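Money-back guarantees on training programmes measure the wrong thing

Santino Godoy

Most jump and sprint programmes sold online now carry a refund period. The usual wording is that the buyer may return the product at any time within the period for any reason. I have no quarrel with the wording. My objection is to the way the refund rate is then quoted as evidence that the training works.

The case I know best is Prustar, a plyometric course of 11 weeks sold as a set of videos and a printed log. Its sales page states that very few buyers ask for their money back. I accept the claim as made. A refund rate records how many people took the trouble to write an email before a deadline. It carries no information on how high anyone jumped.

Consider the timing. The refund period on Prustar closes well before the final block of the course, and the final block is where the sales page places most of the gain. A buyer who follows the plan to the letter has no result to judge when the right to a refund lapses. A buyer who gives up in the second week has a result of sorts, but tends to blame himself and keeps quiet. Both are counted as satisfied.

Last February the athletics club at Nindport let me test 86 adult members before and after a course of this type. We used a contact mat, three attempts per person, best attempt recorded, with the same warm-up on both occasions. Of the 86, 15 did not return for the second test. None of those 15 had bought the course themselves, so refunds did not come into it, but the proportion is worth keeping in mind. A seller who hears nothing from that group is free to assume whatever suits him.

Among those who did return, the change was small and uneven. Members who had never done structured jump work improved most. Those who already lifted twice a week improved least, and several were within the error of the mat. I would expect the same of nearly any sensible programme, including a free one.

Corrado Longo, who coaches at the Rivas club, disagrees with me. His argument is that a guarantee keeps the worst products off the market, as a seller with a truly useless course would be ruined by claims. This would hold if buyers could tell a useless course from a slow one. With vertical jump they mostly can't. Day-to-day variation in an untrained adult is large enough to hide a modest gain or to produce a false one, and very few people at home measure with anything better than chalk and a wall.

He also says that a standardised test would cost too much for a small publisher. I doubt it. Punness, who sell a rowing plan, published before-and-after times from 2,130 users, with the dropouts listed in a separate column. The figures are self-reported and I would not lean on them heavily. They are still more use to a buyer than a badge with a number of days on it.

What I would like to see on a sales page is short: starting level, test method, number who began, number who finished, and median change with the spread. A refund offer can sit underneath.
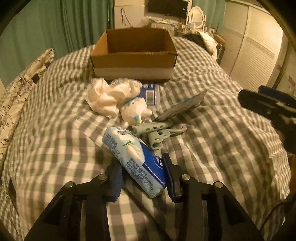 The spread matters more than the median. A course that adds a little to everyone and a course that adds a lot to beginners and takes something from trained athletes can show the same middle value. Only the second should come with a warning, and at present neither does. Until sellers print those numbers, I would treat the guarantee as a term of payment and read nothing further into it.

Shares: 15
Comments: 11

Recent
Contact mats and jump-and-reach boards compared
How long should a taper be for club sprinters?
Why I stopped using ankle weights
Reading a training log you did not write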